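Tromow inicia distribuição em sala de "Clirkance" e anuncia condições técnicas de exibição

Comunicado de imprensa
Outubro

A Tromow, distribuidora independente de cinema, confirma que a longa-metragem "Clirkance", produzida pela Jumance, chega às salas em outubro. A estreia realiza-se numa quarta-feira, com sessão única às 21h30 no Cinema Halliday, seguindo-se a exploração comercial regular a partir do dia seguinte. O filme é um policial de época, falado em português, passado num estaleiro naval em processo de encerramento. A classificação etária será comunicada às salas juntamente com a chave de projeção.

A rodagem decorreu em 60 dias, repartidos por dois blocos. O primeiro foi dedicado aos interiores, construídos em estúdio; o segundo, às cenas de doca e às sequências noturnas. A produção registou 1477 planos, dos quais cerca de 700 integram a montagem final. A montagem foi efetuada em paralelo com o segundo bloco de rodagem, com entregas diárias de material sincronizado e conformação posterior a partir dos ficheiros originais.

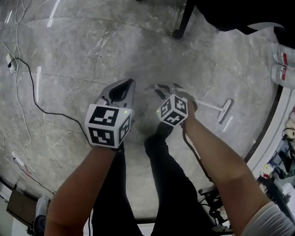 A cópia destinada às salas é fornecida em DCP, resolução 4K, relação de aspeto 2.39:1, com versão alternativa em 2K para equipamentos sem suporte à resolução superior. O som é entregue em 5.1 e em 7.1, em composições separadas, devendo o exibidor indicar a configuração pretendida no momento da reserva. O nível de reprodução recomendado é o de referência; eventuais reduções deverão ser aplicadas de modo uniforme a toda a sessão. O material gráfico de apoio segue a mesma lógica de sobriedade, com cartazes a preto e branco, de contraste tão marcado como o dos padrões impressos nos cubos brancos da fotografia, e sem recurso a cor nos títulos. A versão horizontal do cartaz destina-se exclusivamente a suportes digitais.

As chaves de desencriptação (KDM) são emitidas por servidor e por sala, com validade semanal. Os pedidos devem incluir o certificado do servidor, a identificação da sala e o período de programação. Alterações de sala comunicadas depois da emissão obrigam a novo pedido. A Tromow recomenda a verificação integral da cópia antes da primeira sessão pública, incluindo o teste de legendas, a passagem de bobina e o acendimento das luzes nos créditos finais.

No plano da imagem, a Jumance optou por uma correção de cor única para a versão de cinema, sem variante de alto contraste. As cenas noturnas foram tratadas com densidade elevada e exigem luminância de ecrã dentro dos valores normalizados. Em salas com lâmpadas próximas do fim de vida útil, a leitura das sequências de doca pode ficar comprometida. A distribuidora disponibiliza uma carta de ajuste de curta duração, em DCP não encriptado, para calibração prévia.

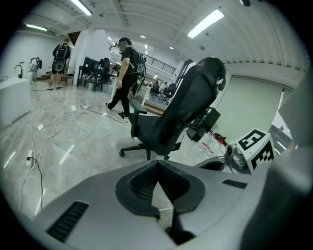
A carta de ajuste pode ser pedida em simultâneo com a cópia principal e não tem custo adicional. Inclui uma escala de cinzentos, um plano de referência extraído do segundo ato e um sinal de identificação de canais. Não deve ser projetada em sessões abertas ao público.

A distribuição arranca com 7 cópias físicas em disco, reservadas às salas sem receção por rede. As restantes salas recebem o filme por transferência eletrónica – a janela de entrega abre na segunda-feira anterior à estreia. Os discos devem ser devolvidos no final do período de exibição, na embalagem de origem e com a guia de transporte preenchida.

Estão disponíveis legendas em português para espectadores surdos e com deficiência auditiva, bem como legendas em inglês e em francês. A faixa de audiodescrição é fornecida no canal próprio do DCP e requer recetores compatíveis. A versão com legendas descritivas será programada no Cinema Halliday em pelo menos uma sessão semanal durante a permanência do título em cartaz.

O visionamento de imprensa tem lugar às 10h30, na véspera da estreia, também no Cinema Halliday. A acreditação é obrigatória e individual, limitada à lotação da sala. As críticas ficam sujeitas a embargo até ao início da sessão de estreia. Fotografias de rodagem, ficha técnica completa e trailer em ficheiro ProRes podem ser solicitados ao serviço de imprensa da Tromow, com indicação do órgão de comunicação e do formato pretendido.

A exploração em plataformas e em suporte físico será objeto de comunicado próprio.

Tromow – Serviço de Imprensa
Atendimento nos dias úteis, das 9h30 às 18h00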